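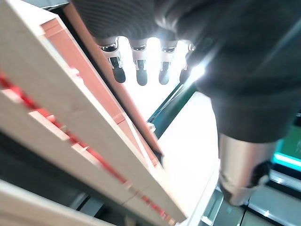 Macapagal, Sun 11 May

Water loss in table grapes between packing and sale
Speaker notes, afternoon session

Slide 1. Title. Leave it up while people sit down. Say that the talk covers water loss only. Decay, sulfur dioxide pads and shatter get one slide at the end.

Slide 2. Why stems matter. The berry has a waxy skin and gives up water slowly. The stem has much less protection and a lot of surface for its weight. A bunch can look fine in the berry and already be brown in the stem. Buyers grade on the stem, so that is where the money goes first.

Slide 3. Vapor pressure deficit. Keep this short. Fruit at field temperature in dry air loses water fast. The same fruit at 33 °F in humid air loses very little. Write the two cases on the board if the projector washes out the graph. Point out that relative humidity alone says nothing useful unless the fruit temperature is given with it.

Slide 4. The February trial. Two lots, same variety, same block, picked the same morning at Droltareo. Lot A went to forced-air cooling at once. Lot B waited in the shade at the packing shed. 420 boxes in all, split evenly. Each box was weighed at packing, on leaving the cold room and on arrival.
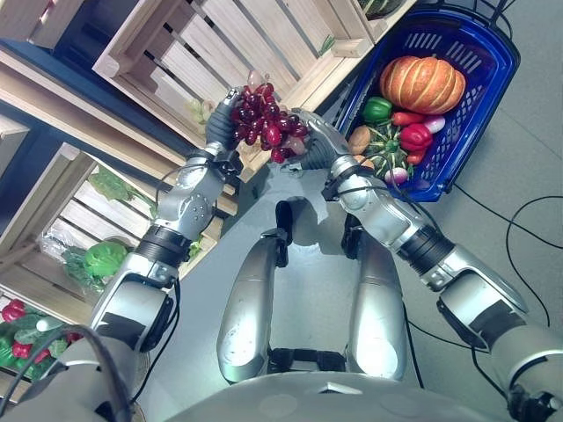 Loss is reported as percent of packed weight. Do not switch to grams halfway through, which happened in the rehearsal. Box tare was taken dry. Wood and fiberboard both pick up moisture in the cold room, and if tare is not checked again on arrival the fruit appears to have lost less than it did. We threw out the first set of weights for that reason.

Slide 5. Loggers. Nullix units, one per pallet, center of the third layer, reading every 30 minutes. Two failed early. Their pallets are left in the weight data and taken out of the temperature data. If asked about probe placement: pulp temperature was also taken by hand at each weighing, and the hand readings are the ones on slide 6.

Slide 6. Results. Lot B lost more water before it reached the cold room than Lot A lost in the whole chain. Pause here. The curves run nearly parallel after cooling -- the gap opens in the shed and never closes. Stem color scores follow the same order.

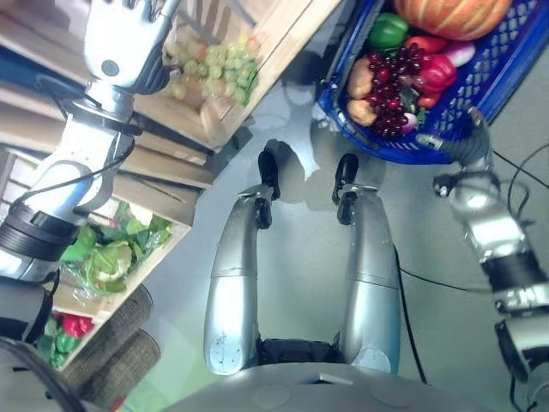
Slide 7. Liners. Vented liners cut water loss but slow the cooling. Broltis ran its own comparison with tighter venting and saw free water inside the bag after the truck doors had been opened twice. We have not repeated that. Say so.

Slide 8. Retail. Open displays undo a good part of the work. Small, frequent restocking from the cooler beats one large fill in the morning. Misting is for leafy greens. Keep grapes out of the spray, as wet berries split and mold.
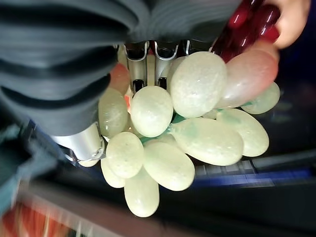 Pale green decorative grapes, close view.

Slide 9. Limits. One variety, one season, one route of 543 miles. Air speed in the truck was not measured.

Slide 10. Decay and shatter. Skip if short of time -- the handout has the table.

Questions. Likely one on hydrocooling. Answer: not for this crop, wet bunches are hard to dry. Likely one on cost of the shed delay. Refer to the handout, second page.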